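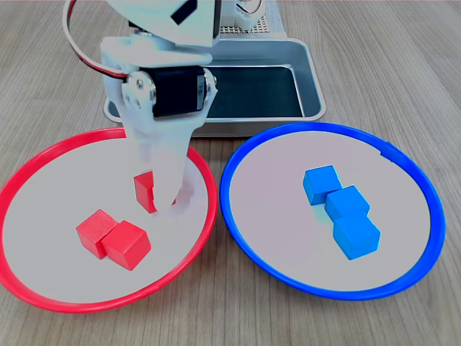 Figura 4.1. Dos platos redondos y una bandeja metálica rectangular sobre una mesa de madera.

Capítulo 4
Textiles de casa: cortinas, cojines y alfombras

Confieso que durante años compré las cortinas lo último, con lo que sobraba del presupuesto y casi sin mirar. ¡Qué error! La primera vez que colgué unas de lino hasta el suelo en el salón de mi piso de Gestow (techos altos, paredes blancas, un eco tremendo) me quedé sentada en el sofá un buen rato, mirándolas como una boba. Los muebles eran los mismos y aquello parecía otra casa.

En este capítulo vamos a trabajar con tela. Empezaremos por medir, que ya sé que es lo aburrido, pero prefiero que te aburras ahora a que te encuentres con una cortina que se queda a 17 cm del suelo, como me pasó a mí con un pedido de Oneo. Para los ejercicios usaremos siempre la misma ventana, de 258 cm de la barra al suelo, así podrás comparar tus resultados de un apartado a otro.

Después pasaremos a los cojines (yo los relleno siempre una talla por encima de la funda, quedan mucho más gorditos) y terminaremos con las alfombras, mi debilidad.

Antes de seguir, busca tres retales que tengas por casa y ponlos junto a la ventana a las nueve de la mañana y otra vez al anochecer. Apunta cómo cambia el color de cada uno. Los necesitarás en el apartado 4.2.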